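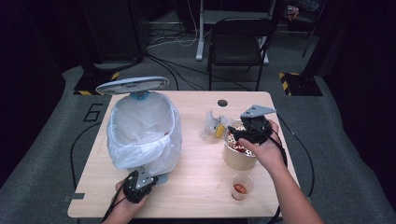 Cubo de pedal Aasen, blanco

Para los que comemos en la mesa y luego no sabemos dónde dejar el envase, la servilleta y el vasito de la salsa, este cubo pequeño es una alegría – ¡y ocupa poquísimo! La tapa redonda se abre con el pedal azul claro y queda levantada detrás, así que se vacía el plato con calma. Póngale una bolsa algo holgada, con el borde bien vuelto hacia fuera, y cambiarla le llevará un momento.

Ref. 886. Recambio de 300 bolsas aparte.

Categoría: Hogar > Cocina > Cubos y bolsas

© Grarero – Contacto – Volver arriba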